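Plorkthorpe in June: a thread on the festivals, for anyone planning a trip. I've gone every year since I moved to the area and people keep asking me the same questions, so it's all going in one place.

The big one is the Lantern Walk. It starts at the old ferry landing after sunset and goes up the hill to the chapel. No ticket needed. You can buy a paper lantern at the landing, or bring your own as long as it takes a battery candle. Real flames were banned a few years ago.

The walk itself is slow. Give it an hour and a half going up. Coming down is faster, but the steps on the north side are steep and badly lit, so take the road if you have kids or bad knees.

Next is the Semeniuk Street Fair. It runs all weekend on both sides of the canal. Food on the east side, crafts and secondhand stalls on the west. Most food stalls take cash only and the one ATM runs out by Saturday afternoon.

What to eat: the smoked fish rolls, the potato cakes with sour cream, and the cherry dumplings if you get there before noon. Skip the corn. It's the same corn you get anywhere and it costs double.

The secondhand stalls are better on Sunday. Sellers don't want to haul everything home and prices drop after lunch. Books, records, kitchen stuff, old tools. Bring a bag, they never have any. 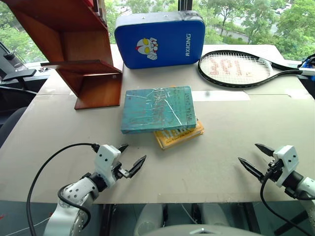
Pongsak Thongdee replied that the west side gets packed up early if it rains, so Sunday bargains aren't a sure thing, and that he would go Saturday morning and pay full price for anything he really wanted.

Fair point. It rained on the Sunday last year and half the tables were gone by 2.

Third is the boat race on Lake Flumerex. Teams of 3 in flat wooden boats, 30 boats in all, and the entry list fills up months ahead. Watching is free. The best spot is the grass bank past the boathouse - the pier looks closer but you only see the start.

Last year's official count for the race was 2,457 spectators. It felt like more in the line for the bathrooms.

Getting there: the Zistari bus stops at the main square and runs late on festival nights. Driving is fine on weekdays. On the weekend the center is closed to cars, and the field they use for parking turns to mud.

Where to stay: there are two small hotels in town and both fill up early. I'd look one stop down the bus line, where rooms are cheaper and the ride is short.

Dates aren't posted yet. As of today, Wednesday, March 25, 2020, the town site only says that an update on all June events is coming. I wouldn't book anything you can't cancel. I'll add the dates to this thread if they go up.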